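Okay, a few people asked what I do all day now that I've stopped posting about soldering, so here goes. I collect demonstrations for a robot arm at Kolura. I drive the arm, it records everything, and later a model tries to learn from what I did. Long thread, get a drink.

2/ The current batch is electrical parts. Switch boxes, push-button stations, breakers, capacitors, the kind of stuff you'd find in the back drawer of any repair shop. Target is 228 good episodes before the end of July. "Good" is doing a lot of work in that sentence!

3/ One episode is one task from start to finish. Reach, close the fingers, move the thing, let go, back to the start pose. Sounds like ten seconds of work and sometimes it is. Sometimes I spend a whole minute creeping up on a capacitor like it might run away.

4/ My first week I was so proud of how smooth I'd gotten. Same approach every time, same angle, very tidy. Then we trained on it and the policy was helpless the moment an object sat a hand's width to the left. I had basically recorded one episode over and over.

5/ So now we do sets of 20. Before each set I move everything. New spots, new angles, parts swapped in and out. Within a set the target object shifts a bit every time too. It's boring to do and I can't recommend it enough.

6/ And clutter stays in. I used to clear the table so the arm had room and the recordings looked nice, and my lead at the time (very patient person) asked me whose workbench I was modeling. Fair! Mine at home looks like a yard sale.

7/ Control boxes are my favorite object and also the one that eats my afternoon. They're long, they've got knobs and buttons poking up, and where you grab matters a lot. Grab near one end and the other end wants to dip when you lift. Grab the middle and you may be squashing a button.

8/ We went back and forth on whether end grabs count as good episodes. Where we landed: yes, if the box stays under control and gets set down flat. The model should see more than one way to pick up a long thing. I label them separately so we can pull them out later if we regret it.

9/ Labels, by the way. Every episode gets a short sentence. I started out writing "pick up box," and then there were several boxes on the table and the sentence was useless. Now it's more like "pick up the gray box with the two green buttons." Write it for somebody who has never seen your table.

10/ Also pick one name per object and stick with it. For a while I had "button box," "switch box" and "control box" all meaning the same thing, depending on my mood and how close it was to lunch. Cleaning that up took me longer than recording the set. We have a shared word list now, called Rusen for reasons that go back before my time.

11/ Somebody's going to ask about varied wording. Yes, we want that too! But we add it afterward, on purpose, from the clean names. Accidental variety just means you can't search your own data.

12/ Failures. Keep them or toss them? We keep the recoveries. If the fingers slip and I back off, line up again and get it, that's gold, because the model is going to slip too and it had better know what comes next.

13/ What I toss: anything where I got lost myself. If I'm hovering and dithering for ages because I can't judge the depth, the recording is full of me being confused, and the model will happily learn to be confused. Those get a 3 in our notes (1 is clean, 2 is recovered, 3 is bin it) and they never go into training.

14/ Depth really is the hard part when you're driving. Left and right you get used to in a day. How far down the fingertips are – that took me weeks. My trick is to pause just above the thing, look at the gap, then commit. I do try to keep the pause short, or the arm learns to stop and ponder too.

15/ Dark parts on a plain mat are easy enough. Clear plastic is miserable. A part that's half in its bag looks different every time the bag gets nudged, and the bag moves when the arm so much as brushes it. We left bagged parts in this batch and I grumble every time.

16/ Small tip if you're setting up your own: check the cable at the wrist before every set. Really look at it. Is it coiled up out of the way, is it going to snag when the wrist turns? I once lost a full set of 20 to a cable that had worked loose partway through, and I only spotted it on playback. Twenty episodes! I went and sat outside for a bit.

17/ Playback is the other thing I'd push on people. After each set I watch a few at double speed. You catch your own habits super fast. Mine is that I always come in from the right, even when the left is wide open. I've got a sticky note about it now.

18/ Shared notes help too. The Castillo site runs the same tasks with different hands on the controls, and their recordings look nothing like mine. They go quick and a little rough, I go slow and fussy. Trained on both, the arm does better than on either of us alone, which I'm choosing to take as a compliment.

19/ Next up is Cirnanine, our two-step task set. Pick a part, put it in the tray, then press a particular button on the station. I've done a few practice runs and the press is sneaky hard, you go from gentle carrying to needing a proper firm push, and my hands keep forgetting which mode they're in.

20/ If you do this kind of work, I'd love to know how you keep your sets from drifting all the same way by late afternoon. By four o'clock my "random" layouts are suspiciously alike. I've thought about rolling dice for positions – has anyone tried it? Replies are open, I'm back on the control box until then.

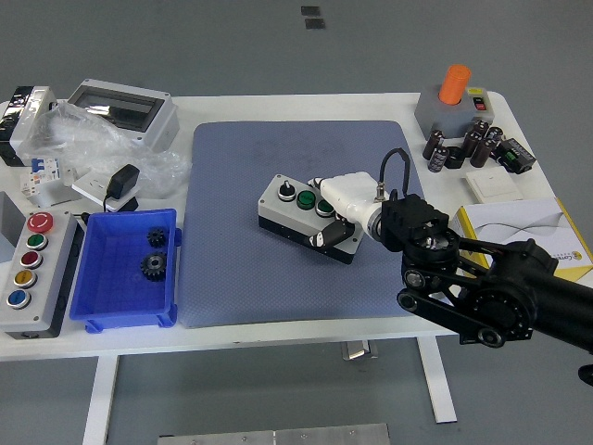
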